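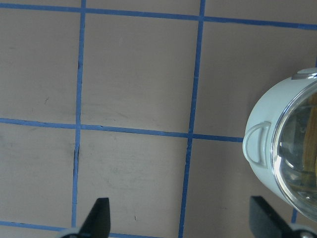 The taped tabletop at Rolton, pot at the edge

Rolton open day, the kitchen table part

Got in a bit after 10. Missed the intro talk, parking was a mess (use the Lallinard side, not the main gate). Badge, coffee, straight upstairs. My notes are all over the place so bear with me.

Mostly went for the kitchen stuff. Everything is on one big table, brown with blue tape laid out in squares. Tape is not perfectly straight and the surface has its scuffs. Liked that. Looks like a table people work at.

The pot is the thing I kept going back to. Pale mint green, glass lid, I want one for home. Asked at the desk downstairs, they thought it might be a Flira but no one could say for sure. Will look it up.

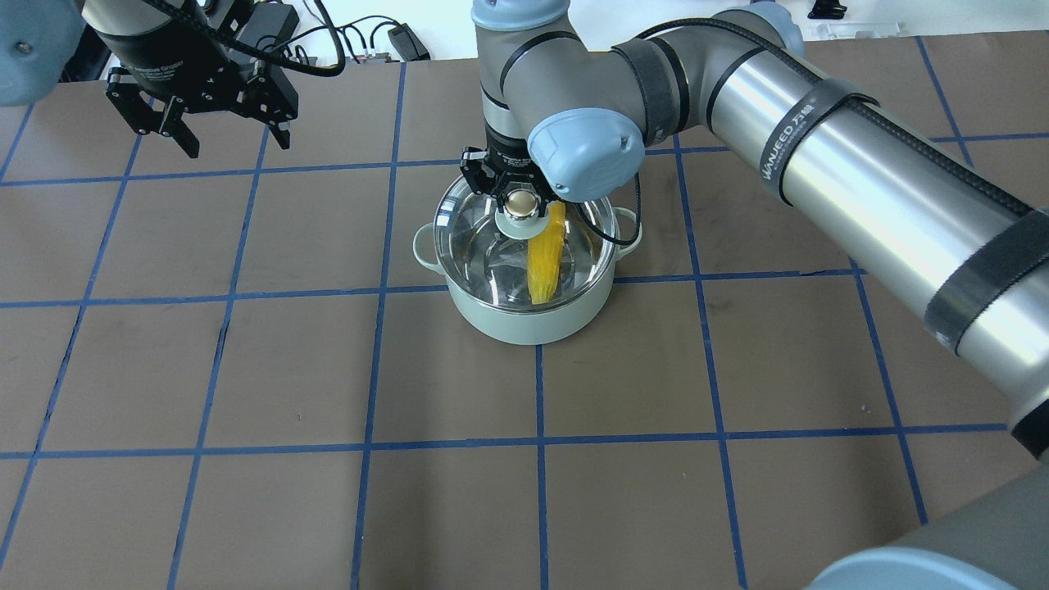 Lid with the gold-toned knob, two small loop handles

Knob is shiny, sits on a little white ring. Handles are the same green as the rest, pretty small, I'd want thick oven mitts. My own lid has had a cork jammed under the handle since June so I notice these things.

Lunch in between. Soup, bread, 4 dollars, fine. Line was long, they said nearly 500 people signed up for the day. Felt like all of them wanted soup.

Then back up. Glass bowls next, my weak spot. 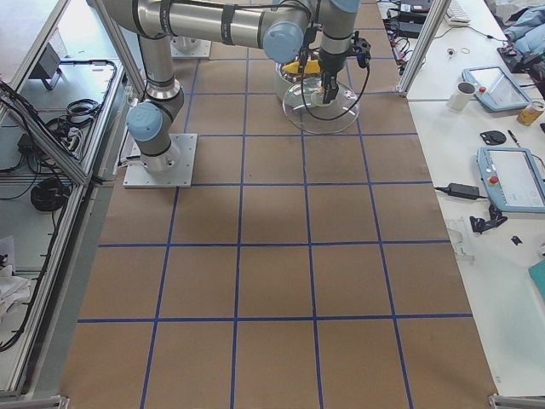
Clear bowl, wide rim, what looks like a banana inside

Good plain bowl. You can see whats in it from the side, and the wide rim should make it easy to pick up. Yellow shows up great against the brown paper. I use one like it for fruit and it never stays full in my house.

Room 438 down the hall had the Shek storage shelves, only had time to stick my head in. Nice drawers, too deep for me. Skipped the slide show.

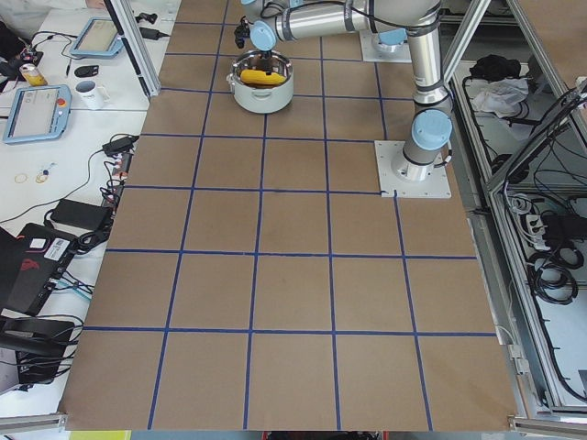
Yellow on the inside of the pot, corn cob or banana

Pot with the lid off. Steel rim, polished, wasnt expecting that. Something long and yellow lying across it just under the rim, so thats about the width you get to work with. Wide enough for corn on teh cob I'd say, which is my test for any pot.

Paper curls up a bit at the near edge of the table. Mine would too.

Left at 3:30 to beat traffic, did not beat traffic. Leaflets are on the rack by the exit, they printed 2000 so there should be some left if you write in.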